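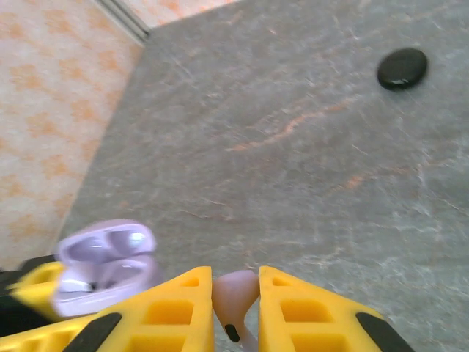
## 4. Charging corner – set up and daily use

For the Siltthorpe rooms. Covers the counter by the patterned wall, earbud cases and small stuff only. Phones and laptops are in section 5.

1. Wipe the counter. Damp cloth, then dry. Gray stone-look surface, so streaks and scratches show up whatever you do – don't scrub at them.
2. Leave the orange vein alone. It's part of the pattern, not a stain. No bleach, no scouring pads.
3. Open the earbud case all the way and look in both recesses. Lint goes in the trash. Dry cotton swab, nothing wet.
4. Buds in, left and right the correct way round. Press untill they sit flat.
5. Close the lid. Plug in the cable. Check for a light.
6. Keep cases a hand's width from the wall. Cables rub the print.

**Note:** Case open and both recesses empty? Look under the bed and in coat pockets before you report them missing. Then call the desk, ext. 2638, ask for Corrado Sanna.

**Note:** Round black items stay where they are on the counter. Don't stack cases on top, they slide off.

**CAUTION:** No drinks on this counter. No spray cleaner near an open case – spray the cloth, away from the counter, then wipe.

**CAUTION:** Don't pry at the hinge. If the lid sticks, leave it open and tell the desk.

7. End of stay: unplug, coil the cable, case goes in the drawer pouch. Unclaimed cases are kept 12 weeks at Skillton then passed on.

Replacment pouches: Clultar list, packs of 200. Reorder in October.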